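Home Browse Topics Ask Unanswered Tags Log in

We use cookies to keep you signed in and to remember which threads you follow. Accept Manage

Budgeting for hand-held grippers: how many, and what am I forgetting?

Asked in Equipment & Purchasing
Last updated: April

I've been handed the job of writing the equipment request for a small manipulation project, mostly because I was the one who said the last request was bad. We want to collect demonstrations of tabletop chores with hand-held grippers, then train on them and run the result on an arm we already have. The chores are nothing glamorous. Pick up a cup, put the cup in the bin, pick up the next cup, question your degree.

My draft has two lines on it. Line one is the grippers, line two is "misc." My manager circled "misc." and wrote a question mark next to it, so apparently that has to become actual words by Wednesday.

The quote I have is from Kirosetti. They want us to take four complete grippers with cameras and mounts, plus a support plan that costs more per year than my car is worth (the car is not a high bar, but still). A smaller shop, Ginia, will sell us the parts as a kit, and we'd print and assemble the brackets ourselves. The kit is a lot cheaper and comes with no support plan, unless you count an email address.

Things I'd like to know from people who have bought this stuff:

How many grippers do you need for two people collecting? Is the kit a false economy? What goes in the "misc." line that I'll regret leaving out? And how much should I put aside for the table and objects, which my draft currently prices at zero?

2 answers, sorted by votes

Answer 1 (14 votes, accepted)

Buy three. Two in use and one on the shelf. Four is what the salesperson needs you to have. If you order two, the first cracked bracket turns one of your collectors into a spectator, and you're paying that person by the hour to watch.

On kit versus complete: I've done both, and the honest comparison has to include your own evenings. We ran a kit build on a project we called Nedine and it took 40 hours before we had a pair I'd hand to somebody else. A fair piece of that was cable routing. The cable has to come off the gripper and go up the arm without tugging at the wrist, and every person who picks it up has a different opinion on where it should run. If your time is free (to the budget, I mean, it's never free to you) the kit wins. If you have to charge your hours to something, price it properly before you get excited.

Your "misc." line is where the project lives. Mine would read like this:

Finger pads. Treat them like printer ink. They fuzz up, then they fray, and then your grasps start slipping and everybody blames the model.
Spare screws and printed brackets, a full set per gripper.
Spare cables, two per gripper, in the length you'll use and not the length that was on sale.
Storage. Video eats drives. Get a second drive for the backup while the money is still open.
A white board or sheet for the tabletop. Cheap, and you can swap it when somebody puts a coffee down on it.
Objects. See below.
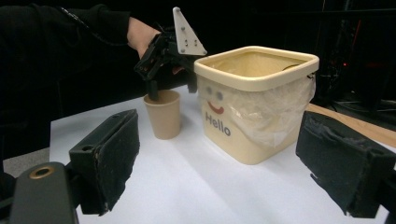 Should the spare finger pads go in the original purchase, or come out of running costs later?

Put them in the original purchase. Equipment money tends to be easier to get once than supplies money is to get every month, and a box of pads bought with the grippers will match them. Pads bought a year later may come from a revised part with holes that don't quite line up. Order enough to change every pad several times over, keep a note of when you change them, and move them to running costs once you know how quickly you go through a set.

As for objects, your zero is wrong but it isn't wildly wrong. Paper cups, a cheap plastic tub with a smiley face on it and the word "Hello", a bag to line it so you can empty it without thinking. That's a cup-to-bin task and it costs less than lunch. What gets expensive is variety. One style of cup gets you a policy that has strong feelings about that style of cup. We ended up spending 76 dollars on cups and small tubs in the first round, and then a good bit more when we admitted they were all the same color.

Buy duplicates of anything you like, too. Shops discontinue bins with a cruelty I can't explain. If your tub has a face on it and your training data is full of that face, you'll want a second tub in the closet for the day the first one gets stepped on.

One more line your manager won't expect: lights. If the space behind the table is dark in the evening and bright in the morning, you either collect at the same time every day or you buy two lamps. Lamps are cheaper than agreeing on a schedule.

Comments on this answer

"Seconding the pads. We changed ours only after complaints, and the complaints came late." (3 votes)

"Do you bother with the support plan?" 

"Depends what it covers. If it's replacement parts in the mail the same week, maybe for the first year. If it's a phone number, I have a phone number." – answerer

Answer 2 (2 votes)

we went with Ó Gríofa, not Kirosetti, for the complete grippers. quote was 731 a piece before shipping and they threw in the mounts. took forever to arrive but nothing was missing. didn't need a support plan

also check your arm can take the same fingers as the hand-held ones. we didn't check. that was a second purchase order and a meeting

no idea about the kit, never tried it. for bins we just used whatever was in the break room

Comments on this answer

"Was shipping on top of that a lot?"

"more than i put in the budget – put more in the budget"

Follow-up from asker

Thanks, this is a lot more than I had. I'm going with three, I've split "misc." into seven lines, and the objects are no longer free. Leaning toward two complete and one kit, so that I can be disappointed in both ways and compare. I hadn't thought about matching fingers on the arm at all and I've just gone to measure ours. The mounting holes are different. So that's eight lines.

Related: Can I print replacement gripper brackets at home? | How much storage for wrist camera video? | Leasing an arm for one semester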